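Home | Projects | Build Logs | Workshop | About | Contact

We use cookies to remember your settings. By carrying on you agree to this. OK / Read more

Carura – a two-armed bottle sorter, student project report, part 2

So after the disaster with the belt drive in October I went back to the bench at the Wemton shared workshop and started again with grippers. Carura now has two arms, both with printed yellow finger pads, and they work over one tabletop with a rail along the edge. I printed the pads in 3 versions before I had a pair I liked (the first ones were far too smooth and the bottles just squirted out!).

The job sounds easy – pick up an empty drinks bottle, stand it up, move on to the next. But clear plastic is horrible for a camera, and when the bottles are lying in a heap the software (a cut-down copy of Mockus, which I can only half read) tends to think two bottles are one very long one. Labels help a lot, so I've been saving every bottle with a loud label for months and my kitchen looks like a recycling depot.

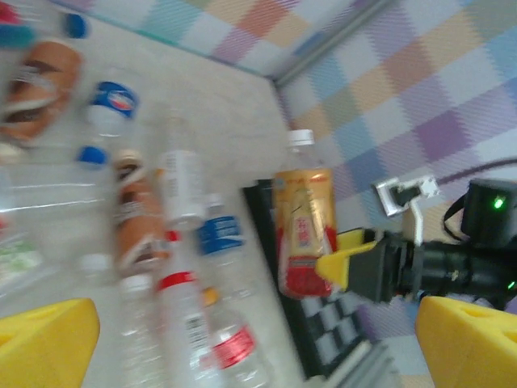

Bottles on the tabletop from the wrist camera, other gripper on the right.

Blur is my biggest headache at the moment. When the arm swings quickly the labels smear and Mockus loses the edges, so I've slowed the wrist down and added a pause of 2 seconds before each grab. It's dull to watch but I get far fewer silly misses.

Next I want to try softer pads and borrow the brighter lamp from the Pranduvier bench, if they'll let me have it for 5 minutes. The cables need tidying as well – I keep catching my sleeve on them.

Last updated: 2 May 2018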